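Grirarell Bench Kit

The Grirarell Bench Kit is a tabletop sorting kit with two robot arms, sold by the small automation firm Mägi and put together at its workshop in Narnstead. It is meant for small packing rooms, repair shops and training colleges that have a fair amount of sorting to do and would like some help with it, but have neither the floor space nor the budget for a full production cell. Owners tend to call it simply "the Grirarell," and the name has stuck well enough that Mägi now uses it in its own catalog.

History

The kit grew out of an earlier product with a single arm, the Prillstead, which was well liked but rather slow when items had to be turned around before they could be put away. Customers kept asking for a second arm, and after a good long spell of trying things out the firm brought out the Grirarell one August. The first production run came to 88 kits, most of which went to people who already owned a Prillstead and were happy to trade up. By the end of its third year on sale, 1072 had been delivered.

What is included

A standard order covers both arms with their grippers, the base plates, the cables, a controller and the teaching software. The table and the sorting bins are left to the buyer, and this has turned out to be one of the friendlier things about the kit, as nearly any sturdy workbench will do and most shops have bins they are fond of already. Setup takes 3 hours by the manual, though a first-time owner would be wise to set aside the whole afternoon and keep a pot of coffee handy.

Use

Small, light goods are the usual work, and wrapped toiletries are a popular choice for a first job.
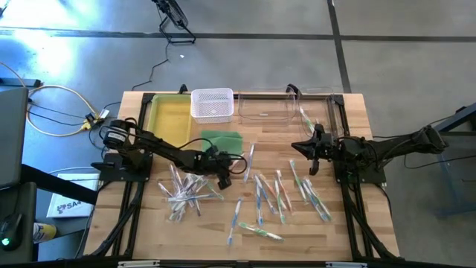

Can the kit be used with only one arm connected?
The controller will run a single arm for as long as you like, but any routine that passes an item from one arm to the other has to be taught again first.

Service and reception

Mägi offers a yearly service plan under which worn gripper fingers are replaced and both arms are realigned, either at Narnstead or at the owner's premises. Spare parts are normally shipped within 8 working days. Reviewers in the trade have been kind to the kit on the whole, praising the clear manual and the patient telephone support, while grumbling a little over the length of the supplied cables and the price of the second controller license. A longer cable set is now sold separately.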